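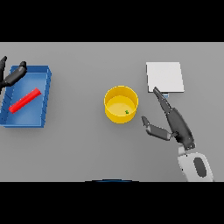 Plerar, simulador de dos brazos para clubes escolares: reseña tras un trimestre

Publicado el 26 Feb 2020

Coordino el club de robótica de un instituto, con alumnado de 14 a 17 años. En noviembre compramos la licencia de aula de Plerar, que cuesta 300 euros al año y cubre todos los equipos del centro. La hemos usado desde entonces para preparar la prueba de manipulación de la liga Eretstead, que este curso se corre entera en simulación.

Instalación. Ocupa bastante y tarda. En los portátiles viejos del aula hubo que bajar la calidad de las sombras para que fuera fluido. En los dos equipos de sobremesa no tocamos nada.

Las escenas. Son sencillas: una mesa gris lisa, los dos brazos y unos pocos objetos de colores vivos. La que más hemos trabajado tiene una bandeja azul con una barra roja dentro, un recipiente cilíndrico amarillo y una placa blanca cuadrada. Los colores se distinguen bien y eso facilita mucho los primeros ejercicios de visión. Las piezas pequeñas son otra cosa. La verde del recipiente amarillo se ve diminuta en la vista general, y la azul claro queda medio escondida junto a la placa. Vusumuzi Radebe, de cuarto, acabó haciendo un recorte ampliado para poder trabajar con ellas.

Programación. Se controla con Python. Las funciones básicas (abrir, cerrar, mover a un punto) se aprenden en una tarde. Coordinar los dos brazos cuesta bastante más, y el manual le dedica página y media. Lindiwe Cele escribió una rutina para que cada brazo espere al otro antes de entrar en la zona central y ahora la usa todo el club.

Registro de intentos. Es lo mejor del programa. Guarda cada intento y permite repetirlo paso a paso. El grupo de Lindiwe lleva 219 intentos guardados, 43 de ellos completos de principio a fin. El límite por cuenta es de 3.000.

Lo que no me gusta: el contacto entre dedos y piezas falla a veces, los mensajes de error salen solo en inglés y no hay manera de cambiar el tamaño de los objetos sin editar ficheros a mano. Antes usábamos Nevurance, más limitado pero con un editor de escenas mucho más cómodo.

Soporte. Dos consultas, las dos contestadas en menos de una semana.

Nota: 7 sobre 10. Vamos a renovar la licencia, y para el curso que viene he pedido también el cuaderno de ejercicios de Van Wyk, que se vende aparte.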